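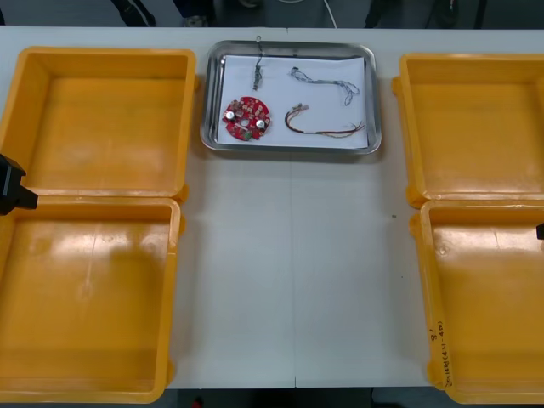
4. Laying out the sorting table

Most of what slowed people down in our first round at the Barrera workshop had nothing to do with knowing one part from another. It came from the table. Parts taken out of small devices sat wherever there was room, and the person sorting had to look up, search for the right container, and look back again. So for the second round we gave the table itself a proper redesign, and we were delighted by how much there was to learn from something so plain.

4.1 One tray, four bins

The layout we settled on is a central tray with four sorting bins, two on each side (Fig. 3). Every mixed set starts in the tray and leaves it one part at a time. We chose stainless steel for the tray and lined it with a sheet of white paper. The paper does three jobs we came to love: it keeps small screws from sliding, it cuts the glare of the bare metal, and it can be lifted out and shaken clean between sets.

The bins are yellow plastic and shallow enough to reach into without bending the wrist. We tried deeper ones first, on loan from the Zatel stockroom, and sorters kept leaning over the rims to check what was already inside. With the low walls a single glance is enough. The color helps too – black connectors and bare metal both stand out against it, though very pale plastic parts are harder to pick out.

Bins on the same side of the table are set close together, front and back. An earlier version left a hand's width between them, and that gap turned out to be a fine trap for washers. Closing it was the cheapest change in the whole study and one of our favorites.

4.2 Surfaces and wear

The bins were not new when we got them, and we did not want them to be. A method meant for repair shops should work with what a repair shop already owns. Scuffs and pale patches on the plastic are therefore part of the working conditions. Between sessions the bins were wiped with a damp cloth and left to air dry, and no stronger cleaner was used.

Gloss mattered more than scratches. On a shiny yellow wall, light from overhead or from a window can leave a bright patch, and a small piece of metal lying in that patch is easy to miss. We asked sorters to tilt the bin a little before calling it empty. It takes a moment, and it rescued a surprising number of tiny parts!

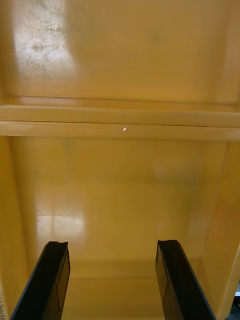

4.3 What goes where

Circuit boards, wiring, housings and brackets, and loose hardware each have a bin of their own. The scheme follows the Zukent parts list, which we shortened from 45 groups to these broad ones. We worked through 235 sets in all, and the broad groups held up very well. Wires were the liveliest subject. A thin wire with its terminals still on will tangle with anything nearby, so wiring gets the far bin on the left, away from the boards, and is moved there as soon as it comes loose.

Boards are laid flat on the paper before they are moved, parts side up, so that the sorter can check for anything tall enough to snap off. A round board needs a little extra care, as it has no straight edge to hold.

Figure 3. The sorting table during the second round: central steel tray with paper liner, and yellow trays to the left and right. A round red circuit board rests on the paper, and a small tangle of thin wire lies in the upper-left yellow tray.
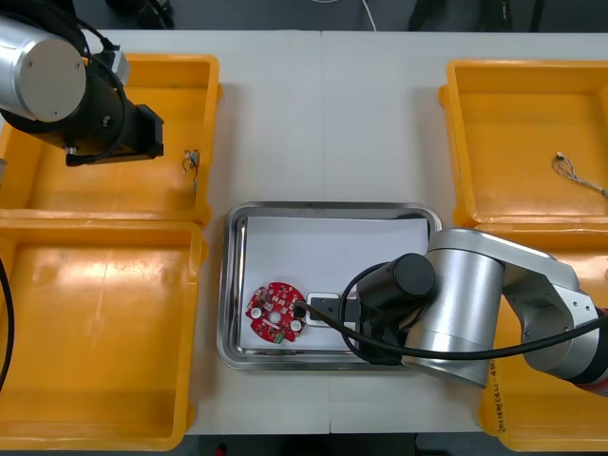 Does a part that is still joined to another part count as one item or two?

It counts as one until it has been taken apart. If the joint opens by hand, the sorter separates the pieces in the tray and sorts each one; if it needs a tool, the whole thing goes into the bin for its larger piece.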